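The Book I Nearly Didn't Buy

I'd promised myself there would be no more photo books this year. The shelf in the hall already bows in the middle, and I've got two boxes under the bed that I pretend aren't there. Then in March a small press called Sendadport put out Latton, and that was the end of that.

If you missed it, Latton is a book of black and white pictures of one market town, taken over 5 winters. There were 2000 copies of the ordinary edition and a much smaller boxed one with a print tucked in the back. I dithered over the boxed one for a whole evening (the print was lovely, a wet bus shelter with the lights on) and by the time I'd made a cup of tea and come back it had gone. Serves me right!

So I have the ordinary one – and I'm very happy with it. The paper is thick and slightly rough, the blacks are really black, and it opens flat, so you don't lose half a face down the middle of every spread. My last purchase from Sendadport, Habte, was glued so tightly I had to read it like someone peering into a letterbox. They've clearly listened to the grumbling.

What I keep going back to is the order of the pictures. There are hardly any captions, just a place and a year at the back, and you find your own way through. A butcher's doorway sits opposite a frozen pond, and for days I couldn't work out why I liked them together. It's the curve of the step and the curve of the bank.

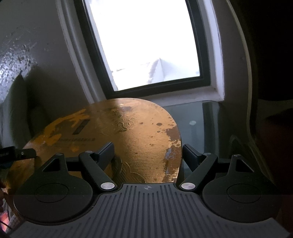 I do have one moan, and it's the essay. It runs to eleven pages of very small grey type, and I gave up on the third. I'd have swapped the lot for a few more photographs.

Next from the same people is Sikum, due before Christmas, all in colour and all shot from ferries. I've put my name down for the boxed one this time, and I'll be clearing the hall shelf at the weekend to make room for it.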